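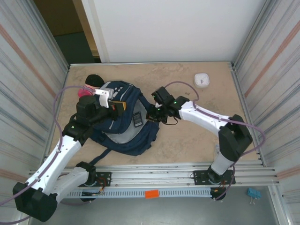 Reading time: 3 minutes

Fleltard Network: Frequently Asked Questions for Token Holders and Validators

What is the Fleltard network?

Fleltard is a proof-of-stake blockchain maintained by the Flukville Foundation. Holders of the native token, MAB, may transfer it, delegate it to a validator, or use it to vote on proposals. The Foundation publishes the reference software and does not hold customer funds.

What is Mabula?

Mabula is the official wallet application for the network. It is available for desktop and mobile devices. Other wallets may support MAB, but the Foundation is unable to provide assistance with them.

How many validators are active?

The active set is limited to 41 validators. Candidates outside the set remain on standby and earn no rewards until a place becomes available. Rankings are recalculated at the close of each epoch, which lasts eight hours.

How do I delegate my tokens?

Open Mabula, select Staking, and choose a validator from the list. Review the commission rate before confirming. Delegated tokens remain in your own account at all times, and a validator cannot spend or transfer them.

How long does it take to withdraw a delegation?

Withdrawals are subject to an unbonding period of nine days. No rewards accrue during this time. A withdrawal may be canceled while it is pending, in which case the tokens return to the same validator at the start of the next epoch.

What is the Odley upgrade?

Odley is the next scheduled release of the network software, planned for October. It introduces a revised fee schedule and a new format for governance proposals. Validators must install the release before the activation block. Token holders who only delegate need take no action apart from updating Mabula when prompted.

Will my balance change after Odley?

No. Balances, addresses, and existing delegations carry over without conversion. Any message asking you to "migrate" or "swap" MAB is fraudulent and should be reported through the Support page.

How should I store my recovery phrase?
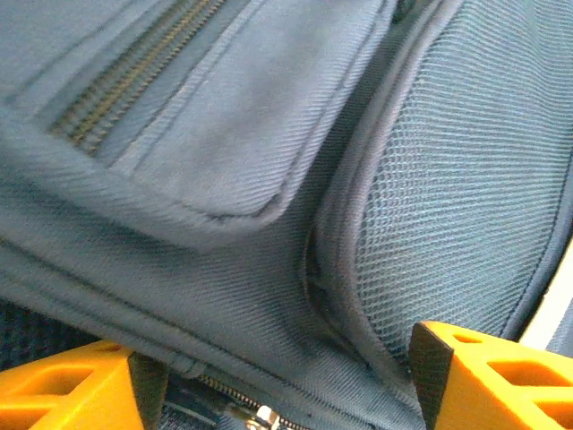 A recovery phrase gives full control of an account and should be written by hand on paper or engraved on metal. It should not be photographed, sent by email, or saved to a cloud service. Keep one copy at home and a second at another secure address. A zippered pocket like the one on this blue-gray bag is suitable for carrying a copy between the two, but should not be used for permanent storage. The Foundation cannot recover or reset a lost phrase.

Who may submit a governance proposal?

Any account may submit a proposal on payment of a deposit of 40 MAB. The deposit is returned if the proposal reaches quorum, whether or not it is adopted. Deposits on proposals that fail to reach quorum are transferred to the network reserve.

Can I change my vote?

Yes. A vote may be changed until the voting window closes. Only the most recent vote from each account is counted.

Does the Foundation offer tax or investment advice?

The Foundation does not offer advice of either kind. Mabula users can export a full transaction history from the Account menu and provide it to a qualified adviser.

How do I contact support?

Use the request form on the Support page and include the transaction reference, if one is available. Staff will never ask for a recovery phrase or password.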